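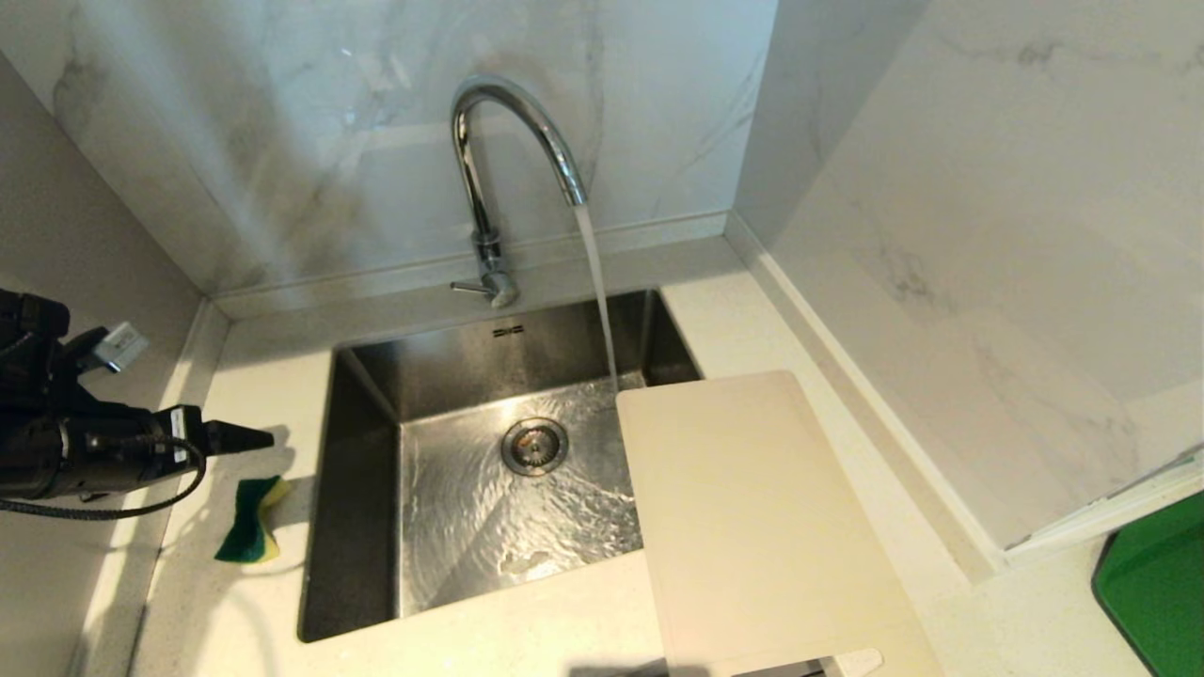

Sink station, head camera view. Faucet on, sponge to the left of the basin.

Depth camera thinks running water is a wall (or nothing, or the far side of the house). How do you keep it out of the planner?

Asked July 14, 2024 in Perception and Planning
719 views

I have a kitchen cell with a chrome gooseneck faucet, a brushed steel sink and a glossy marble-look backsplash. If you set out to design a room that hates depth cameras, you would end up with this room and then somebody would compliment you on the finishes.

The task is dull. Arm picks the sponge up off the counter, passes it under the faucet, comes back. Perception is a stereo depth camera at the head, fused into a voxel map, and the planner treats any occupied voxel as a solid object it must never touch.

With the faucet off this works nearly every time. With the faucet on, three things happen, depending on its mood:

1. The stream shows up as a column of occupied voxels. The planner, which is a coward, declares the goal in collision and goes home.
2. The stream doesn't show up, but the moving water on the bottom of the basin does, as a heap of spikes that come and go. The plan is valid when computed and invalid by the time the arm starts moving, so it replans. Then it replans again. I have a log with 3,000 replans in it and one sponge that never left the counter.
3. The reflections put part of the basin floor below the actual basin floor. This is the one that scares me, as it's the only one where the arm feels confident.

What I've tried: temporal median filter (helps with the spikes, turns the stream into a more convincing wall), raising the occupancy threshold (I lost the faucet handle), and turning voxel decay way up (I lost the faucet).

The cutting board hanging over the right side of the basin maps perfectly, by the way. Plain, matte, big. I would like everything in my life to be that cutting board.

Is there an accepted way to say "this thing is there, I can see it, please drive through it"?

— Botond Illés

3 answers

Answer by Fereshteh Golestani (accepted)

You have two problems and you're trying to fix both in the filter. Split them up.

The basin. Stop measuring it. It's a fixed sink and it isn't going anywhere. Put a mesh of the basin, counter and faucet into the planning scene as static geometry, register it once against the things your camera does see well (counter edge, inside corner of the backsplash), and then drop every live depth point that falls inside the basin volume or within your noise margin of the mesh. The spikes go away and so does the phantom basement. Pad the faucet in the mesh more than you think you need, because the bend of the spout is exactly where chrome gives you garbage and it's also where your wrist wants to be.

The price is that you're now blind to anything lying in the sink. If somebody leaves a mug in there you need another way to find it. We run a segmentation model on the color image and only let points back in if they land on something labeled as an object. It's not perfect. It once labeled the drain strainer a bowl, and the arm was very respectful of it for a whole afternoon.

The board needs care too. It reaches into the space over the basin, so if your crop volume is a simple box up to counter height plus margin, you may cut off its corner and then meet it in person. Stop the crop just under the rim and let live depth handle everything higher up.

The stream. Give it its own object, a thin cylinder from spout tip to basin floor, and add an entry in the allowed collision matrix between that cylinder and the sponge, plus whichever gripper links you're OK getting wet. Everything else stays disallowed. Your elbow still avoids the water, the sponge is allowed in, and your forearm electronics get to have a retirement. Clear the live voxels inside the cylinder every cycle.

Don't do it with a global "ignore collisions near faucet" flag. We did that at Dravine. I won't say more about the faucet.

Comment by Botond Illés: Mesh plus crop is in and the replans have dropped to 2 per run, which I can live with. How do you decide whether the cylinder exists? Right now it's always there and the arm takes a scenic route around a faucet that's off.

Comment by Fereshteh Golestani: Small classifier on a color crop between the spout tip and the basin. On or off, nothing fancy. Require 4 frames in agreement before you switch, or it will flicker and you'll be back here.

Answer by Amos Fitzsimmons

Have you considered turning the faucet off?

Comment by Botond Illés: The task is to wet the sponge.

Comment by Amos Fitzsimmons: Bowl of water.

Answer by Vilmos Bozsik

Agree with the accepted answer, adding one thing about case 3. Before you blame the filter, look at your raw disparity with the left-right consistency check turned on. Brushed steel gives streaky highlights that sit in different places for each imager, and a forgiving matcher will happily pair them up and hand you a depth. A stricter check gives you holes where you had lies. Holes are fine once the mesh is in.

A cross polarizer also knocks some of the glare down if you control the lighting. It costs you light, so exposure goes up and the moving water smears. Worked OK for me, I wouldn't frame it.

Which planner is this? In Trurnport the collision matrix is reset whenever the scene reloads, so your cylinder permission may quietly vanish after the first run.

Comment by Botond Illés: It is Trurnport. That explains this morning.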